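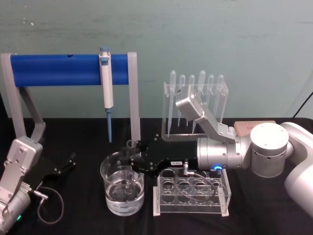
Pipette stand and beaker on the black cloth, bench 10

From: Nafula Kinyua
To: bench-users list
Subject: Re: Hanging stands, worth buying more?

Leif Bundgaard wrote:
> The blue bar stands are a clear step up from the old carousels.
> Pipettes hang straight, the tips stay off the bench and they take
> up next to no depth. Drenport want 66 each. I'd like to order
> ten before the end of November. Any objections?

A few, yes.

Hanging straight I'll grant you. But look how near the cloth the tip is. Fit anything longer and I'd expect it to touch, and then we're back to tips on the bench with a bill on top. Has anyone tried one with the long tips? I'd want to see that before we spend 660.

Second, the bar is long and there's one pipette on it. If that is how people will use them, I don't see the space saving. The carousel on my bench holds six and I can turn it with an elbow.

I'm not sold on the black cloth either. Fine for seeing glass against, I suppose, but it's still cloth, and we keep open beakers of water on it. Senthil asked last year who washes it and I never saw a reply.

Could we borrow two for a month and leave the rest? Dénes still has the Painemal quote if you want to compare.

Nafula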